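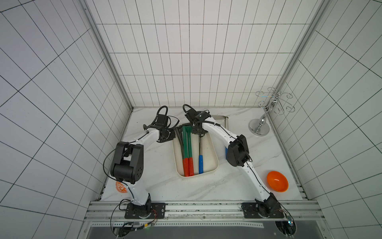
I finally brewed my first lager, and I'm so happy with it! After 20 batches of ale I figured I'd never have the patience, but Tegan Ngata from the Postimbridge brew club lent me her spare fridge in January and that was all the push I needed.

The recipe is a plain pilsner - one malt, one hop, and two packs of yeast pitched cold. I boiled for a full 90 minutes the old way, chilled it overnight, and then left it alone (harder than it sounds, I lifted the lid 3 times the first day). It was slow to get going, a little eggy in the second week, and then it cleared up so beautifully!

Tia says it needs more bitterness and she may be right. I've got Saaz in the freezer for the next one, and I want to try a decoction mash too - if you've done one on a stovetop, please tell me what size pot you used!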